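About Plalley

Plalley supplies two-handed manipulation workcells to laboratories, training centers and small manufacturers. The company was started by Nerea Sarmiento, who had spent several years writing control software for packaging lines and wanted a bench system that a team of two could set up and run without an outside integrator. We design the cell, write the software that drives it and handle service ourselves.

Our main product is the Trenby cell. It consists of two arms with multi-finger hands, a head-mounted camera, a work table, a controller cabinet and a license for our task software, Fagundes. The first Trenby shipped in October, after a test period at our workshop in Drornside. The design has been revised since then, mainly in the wrist mounts and the cable routing. Owners of early units can order the revised wrist mount as a retrofit kit, part number 2221.

What the cell does

Trenby is intended for tabletop tasks with light, rigid objects: picking up, placing, handing over from one hand to the other, sorting, and setting items out in a given arrangement. Each hand can be driven by an operator or by a stored task program. The two modes can be mixed within one session, so an operator may control the left hand while the right hand follows a program.

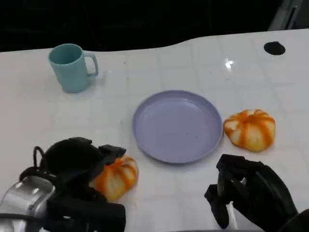 Most customers start with the tabletop task set, which uses tableware and ribbed, rounded shapes. Flat and curved items call for different grasps. A plate has a low rim and gives the fingers little to hold. A mug can be taken by the body or by the handle, and the choice affects how it can be set down again. A pumpkin shape has to be held from above or from both sides, and the grip force must be kept low enough that the object does not slip out along its ribs. Fagundes stores these grasps separately, and each one can be edited without changing the rest of the task.

Every session is logged. The log holds joint positions, commanded and measured grip force, operator input and the head camera video, all on a common clock. Files are written in an open format and stay on the customer's own storage. We do not collect session data unless a customer sends it to us with a support request.

Installation and service

The cell runs from a standard outlet and needs a level floor. Minimum clear width is 755 mm on the controller side for cabinet access. Installation covers mechanical setup, camera calibration, a check of the emergency stop circuit and operator training. Calibration must be repeated if the table or the camera is moved. The routine takes some 60 minutes and can be done by any trained operator.

Spare fingers, cables and table surfaces are kept in stock at Drornside. Hands that need more than a finger replacement are returned to us for repair and bench testing. Software updates are included for as long as the service plan is active, and older versions of Fagundes remain available for customers who need to keep a fixed configuration.

Contact

Requests for quotes should state the intended objects, their approximate weight and the available floor space. Demonstrations are held at the Drornside workshop by appointment. Visitors may bring their own objects for trial.

Page last revised 7 April 2019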